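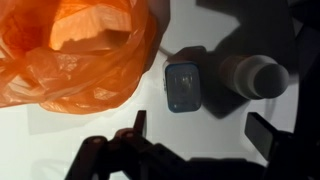 What happens to an episode when the wrist stream and the joint log end at different times?

The episode is held out of the training set until a reviewer has trimmed both records to the shorter of the two.

Search tickets Enter keyword or ticket number

Ticket 158 – Merkon data collection, tabletop sorting
Opened: Jan 22, 2022
Reported by: Olga Sequeira
Assigned to: Lionel Vidal
Status: Resolved

Summary
Of 83 episodes uploaded from the Panholm station, 9 were rejected by the intake check. In each case the joint log ended before the wrist video.

Log
L. Vidal: Confirmed. The rejected episodes were all recorded after the operator account was changed. The new account was writing to the network folder, and the log was closed before the last entries had been saved.

O. Sequeira: Operators have been instructed to record to the local disk only. Please advise whether the rejected episodes must be repeated.

L. Vidal: Repeat is not required where the grasp and release are both present in the joint log. W. Esposito will review each one and mark it "keep" or "discard" – partial grasps are to be discarded.

W. Esposito: Review completed. Two discarded, the remainder trimmed and resubmitted under the original task label.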